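Ladder and Water-Fed Pole Check, Herkthorpe Depot
Posted in January by the Genmont site desk

Complete before the van leaves the yard. Mark each line pass, fail or n/a and write the comment at the time.

1. Ladder feet — pass. Rubber sound on both.
2. Ladder stiles and rungs — pass. Light scuffing on rung 7, no dents.
3. Pole clamps — FAIL. 2 clamps slip under load. Tagged, replacements ordered from Hander.
4. Hose, full length — pass. Joint re-taped near the reel.
5. Tank straps — pass. Ratchets greased.
6. Pure water reading — pass, at 8 ppm. Change resin at 14.
7. Cones and wet floor signs — pass, one sign faded.
8. Squeegee rubbers — n/a, Tan van carries no inside kit this month.
9. Interior jobs: tables and sills wiped down before sign-off — pass. Look across the surface at a low angle for smears.
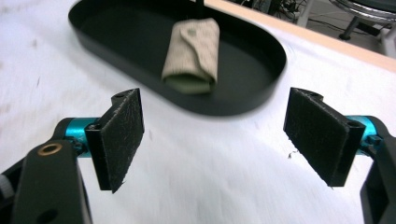
Item 9: white tabletop, faint grey smudges.

Failed items stay off the van until rechecked. Keep the sheet in the cab folder.

Comments (3)

polesandpails: Is the resin limit the same for the trolley unit?

Genmont site desk: Yes, same limit.

wetsill: We had the same clamps go. Check the pins as well — ours were bent.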